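Lulance Round Tablecloth Weight Set, Brirnska Finish 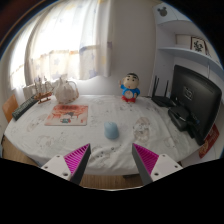

Caradog Ruddock

January | Print this page | E-mail to a friend | 2 comments | 217 shares

A tablecloth wants to be on the floor. Anyone who has eaten lunch on a patio knows this, and so does anyone with a cat. Lulance has been selling clip-on weights for round cloths for years, and the new set is the first I'd leave on the table when my mother-in-law visits.

Each weight is a flat steel disc with a felt-backed clip. The clip opens wide enough for a doubled hem and closes hard enough to hurt, so mind your thumb. The Brirnska finish is a dull gray that doesn't show fingerprints. It also comes in brass, for people who enjoy polishing.

Item no. 1433. Sold in packs of 2, which is a strange way to sell weights for a round table. Order two packs. Lulance knows you will.

Each weight: 100 grams
Fits: cotton, linen, most polyester blends
Does not fit: lace, vinyl with a foam back, anything your grandmother made
Care: wipe with a damp cloth, dry right away. Take the clips off before the cloth goes in the wash. I did not, and the dryer now has a dent and a rattle.

Ships flat in a cardboard sleeve. Returns accepted if the felt is clean.

Comments (2)

Seija Kinnunen: Do these leave a mark on heavy linen? The old Lulance ones did.

Caradog Ruddock: A faint one after a week. It irons out.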